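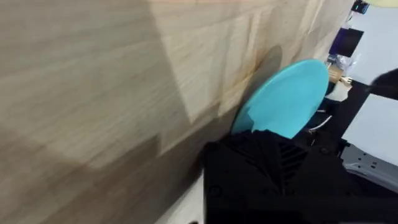
Wrist camera mounting is the first item in the setup of the two-arm bench cell, and it is done before any joint is calibrated. The camera sits behind the gripper body and must be aimed so that the gripper takes up the lower part of the view and the object to be handled appears just past it. With the light-blue plate, the black housing covers the lower half of the disc and leaves the upper rim in view. This overlap is acceptable for plate work, where the policy and the operator both use the rim. It is not acceptable for small objects, and the camera is then raised one hole on the Leitner bracket.

Unit 5: Setup and Care of the Bench Cell
Revised 4/22/19

## 5.1 Wrist camera

Required: 2 mm hex key, lens cloth, printed grid card.

1. Power off the arm and support the forearm by hand. The arm has no brakes and will drop when the supply is cut.
2. Fit the bracket to the wrist housing with the two short screws. Long screws reach the motor case. Do not use them.
3. Seat the camera and tighten until it no longer turns under light finger pressure.
4. Route the cable along the outside of the wrist. Leave enough slack for full wrist roll in both directions.
5. Power on, hold the grid card at the fingertips, and check that the center cross is visible with the gripper fully closed.
6. Save one still view as the reference for that arm.

Motion blur in the wrist view is normal during fast moves. If blur remains when the arm is at rest, check the bracket screws first, then the exposure setting. Automatic exposure is to be switched off in the Stiker driver. A white wall in the background will otherwise darken the table whenever the wrist turns toward it.

## 5.2 Joint zero and gripper range

Joint zero is stored in each motor. It is lost when a motor is replaced and may shift when a horn is removed. The procedure is the same for both arms, but each arm has its own file, and the files must not be copied from one to the other.

- Move the arm by hand to the rest pose and run the Alano zero routine.
- Read back all joints. Any joint more than 5 counts from its stored value is to be zeroed again.
- Open the gripper to its stop, record the value, close it on the gauge block, record again.
- Set the current limit for the gripper motor to 400 mA. Higher values overheat the motor when a plate is held for long periods.

A typical full-open reading is 1037. A lower reading usually means a finger is rubbing on its guide. Loosen the finger, clean the guide with a dry cloth, and repeat the measurement before changing anything in software.

## 5.3 Table check

The fixed camera is used to check the arms against the table once both wrists are done. Raise both grippers clear of the wood and open them. The fingers of both arms must be visible from the fixed camera, and so must the dish rack at the back with its plates upright. Items lying close to a finger, such as the teal-blue disc beside the left gripper, are to be noted in the log, as the first closing move may push them.

Shadows from the arms on the table are expected. They are a problem only if the threshold step in the Rokov vision node picks them up as objects. In that case raise the threshold. Do not move the lamps, whose positions are shared with the other benches.

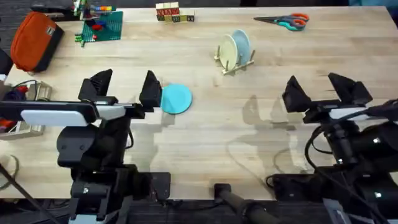
## 5.4 Regular care

| Interval | Task |
|---|---|
| Each session | Wipe wrist lens, compare with reference view |
| Each week | Check bracket and finger screws, inspect cable coils for wear |
| Each month | Repeat joint zero and gripper range on both arms |
| After any motor change | Full procedure, 5.1 through 5.3 |

Cable faults account for most stops. A joint that drops out at one angle and returns at another has a bad connector until shown otherwise. Swap the cable before the motor, and write the joint number and arm (left or right) in the log.

Exercise for next meeting: complete 5.2 on one arm and hand in the readback table with the full-open and closed values.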